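Do simulation trials count towards a minimum number of test runs?

Asked in: Automation and small robots > Rules and good practice
13 replies, showing the 3 most helpful

We're writing a one-page house rule for the teaching workshop where I help out. At the moment people turn up with a pick-and-place program, say "it works in sim", and expect to be put on the real arm the same evening. The draft says 200 clean runs before a program is signed off. A member called Jimen wants simulated runs to count in full towards that. He has 2000 of them, all passed, and thinks I'm being difficult.

I'm not against simulation. I just don't see what the 2000 proves if every one of them was the same run. Is there an accepted rule for this anywhere, or does each place make up its own? And if we do let simulated runs count, what should people have to hand over with them?
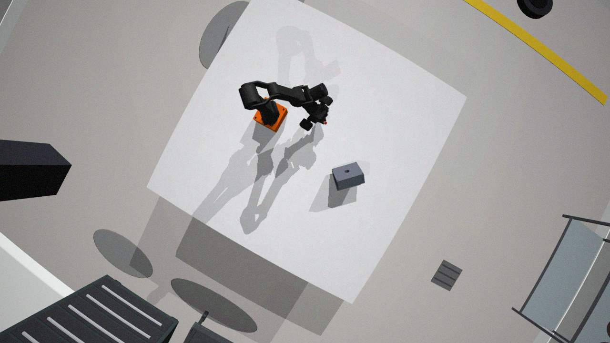
Jimen's task is a single block on a table, pick it up, put it down in a marked spot. He calls the setup realistic, and I'll grant that someone has put work into it: there's a yellow stripe on the floor, and the arm throws shadows in more than one direction. None of that tells me whether the friction is right, or the weight, or what happens if the block arrives slightly turned. The table has nothing else on it for the gripper to hit apart from that one grey block. Our real bench has never looked like that in its life.

Asked by Flolteo

Answer 1 (accepted)

There are proper published safety standards for industrial robots, and if your arm is big enough to hurt anyone you should be reading those and doing a risk assessment before you argue about run counts. They won't settle this for you, though. How many trials make a program "good enough" is a house decision nearly everywhere I've worked, and I'd be wary of anyone who quotes you a magic number.

What I would ask for with any simulated result:

The start positions used, and how they were chosen. If the block began in the same place every time, that's one test with a very long receipt.

What was varied. Block position, angle, weight, friction and lighting if there's a camera involved. A plain written list is fine.

Every failure, including the ones from before it was "fixed". A log with 2000 passes and no failures makes me think the failures were thrown away, or the pass check is too generous. Ask what counts as a pass. I once reviewed one where the program passed if the gripper closed. It didn't check whether there was anything in it.

The version of the program and of the simulator settings. If either has changed, the earlier runs belong to a different program.

As for counting them, I wouldn't mix the two totals at all. Keep a simulation column and a bench column. Let the simulation column be the ticket to get on the bench at low speed, with a person at the stop button, and let sign-off depend on the bench column alone. Your 200 sounds high to me for a teaching workshop, by the way. Fewer runs with the block moved about would tell you more than 200 from the same spot.

Tsion Kumsa

Answer 2

sim is fine, the big firms all use it. 200 real runs on a hobby arm is a good way to wear out a servo. just let him have a go with someone watching

Answer 3

I half agree with the accepted answer, but "low speed with someone at the stop button" needs spelling out or it will turn into someone across the room with a mug of tea. Write down what low speed is for your arm, and that the person on the button does nothing else.

One more thing for the simulation side. Get them to run it with a second object in the way, and with no object at all. Programs that have only ever met one block on a clear table tend to do odd things when the block is missing — ours happily carried thin air across and reported success. We now ask for both at our place and it takes an evening to set up.

I don't think the pictures should count for anything either way. People are far too impressed by nice shadows.

Šindelář

Comment from Flolteo on Answer 1: Thanks, two columns it is. I asked Jimen about start positions and he's "looking into it". I've left the 200 in for now and will bring it up again in March.

Comment from Ovow: Would also like to know what his pass check was, if he ever says.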